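Bresora Device Reuse Program
Interim Progress Report to the Ionescu Fund

During the reporting period the program accepted 598 donated smartphones through its three public collection points. Of these, 97 were declined for refurbishment and passed to Grasex for materials recovery.
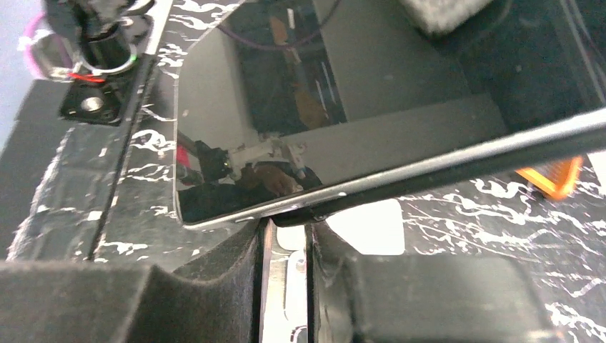
Distribution to adult learners began in February. Demand from evening classes has exceeded our original estimate, and 44 applicants remain on the waiting list. Data erasure is recorded for each device before release, as required under the grant agreement.
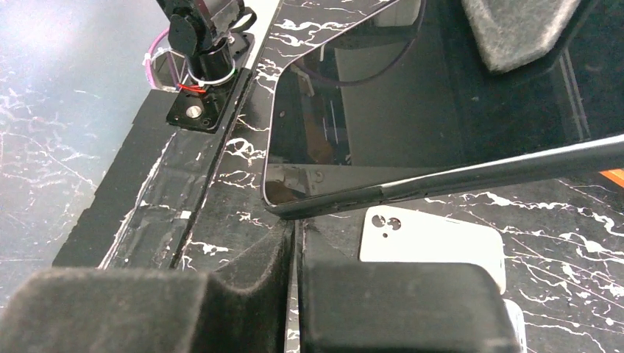

Page last changed: February, by Zorica Stojanović

Spending on replacement parts is above budget, chiefly for screens and batteries. We request approval to move unspent travel funds to this line. No change to the total award is sought.

In the next period, we will open a help desk at the Fastitz branch library and complete the survey of recipients. The survey results will be submitted with the final report.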